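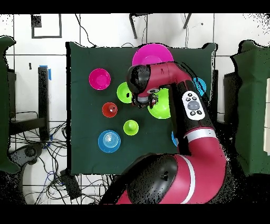

The dish table at Drasora's open house, with the red arm over the big lime-green bowl.

Posted in: Out and About | Tech Visits

Print this page | E-mail to a friend

I'd been meaning to get to one of the Drasora open houses for ages, and in August I finally made it. The workshop is out past the Favcombe bus depot, up a ramp and through a door you'd never pick out if somebody hadn't taped a paper arrow to it. I got there a little after 10 and the hallway was already packed with families, plus a whole row of strollers parked by the coat hooks (good for them, my two would never have lasted).

They hand you a sticker with a number on it for the hands-on sessions. Mine was 30. They were calling number 3. So I had plenty of time to wander!

First stop was the cable room, which I mostly remember for being very warm. Then a talk by Ketill Frandsen about how the group got started, and he was funny and went way over his slot. He used to build stage lighting rigs and said the first arm they ever ran was bolted to an old rehearsal platform from the Sellach theater. He passed around a cracked gear from it. It was heavier than I expected and a kid behind me dropped it on my foot.

But the part I came for was the teaching table. It has a dark green cloth on it and a bunch of plastic bowls and cups in really loud colors – magenta, lime green, blue, a little red cup turned upside down – and the red and black arm reaches in over them with its gripper hanging off the end. Green drapes on either side, white tile floor, cables all over the place down by the left side of the table. I-hsuan Ng was running it that morning, and she told us to watch our feet before she told us her name.

The idea is that you don't write any code. You show the arm the job. There are two ways to do it here, and they let us try both. In the first one you take hold of the arm yourself and walk it through the move, like guiding somebody's elbow, while the system records where every joint goes. In the second you sit off to the side with a hand controller and drive it from there. I figured the controller would be easier, having lost a good part of my twenties to video games. Nope! I went right past the rim of the bowl twice, then came down too low and shoved it sideways across the cloth. Moving the arm by hand was much better. It's heavier to start than it is to keep going, if that makes sense, and you quickly learn to do everything slowly, slower than feels polite with a line behind you.

I-hsuan had me do the same pick-up a few times over, with the bowl in a new spot for each try. I asked why she didn't just keep my best one. She said they want the variety, and they even like a run where you miss and then fix it, so long as you do fix it. Hsin-yi Chou, who was at the laptop saving everybody's tries, said they had 222 recordings of bowls and cups before the doors opened that day and wanted a lot more. She let me type a name for mine. I went with "wobbly."

A man in line asked if it could do the dishes yet. Shuk-fan Yen, who was handing out the controllers, said it could put one bowl inside another on a good day, and that stacking the cups was still giving them trouble. I liked how straight they all were about that. There was also a long back-and-forth over rims. The gripper's fingers are small, so you have to come at the edge of a bowl from the right angle, and apparently every visitor picks a different one. I went straight down. The girl after me, maybe nine years old, came in from the side and was way smoother than I was.

Lunch was dumplings from the Procházka stand in the parking lot, and please go early, because they ran out of the mushroom ones while I was standing there with my money out.

A few practical things if you're going. Parking is free but tight. The hands-on line stops taking stickers well before closing time, so get yours as soon as you walk in. Wear sleeves you can push up – mine kept brushing the arm while I was guiding it and I-hsuan had to stop me. The upstairs room with the wheeled machines was closed when I went, and Kwok-wai Chuang at the front desk thought it would be open for the next one. I left my e-mail address with him and he promised to send the dates.

Tagged: open house, robot arms, hands-on, family days out

We use cookies to remember your settings and see which posts get read. By staying on this site you agree to our cookie policy. OK | Learn more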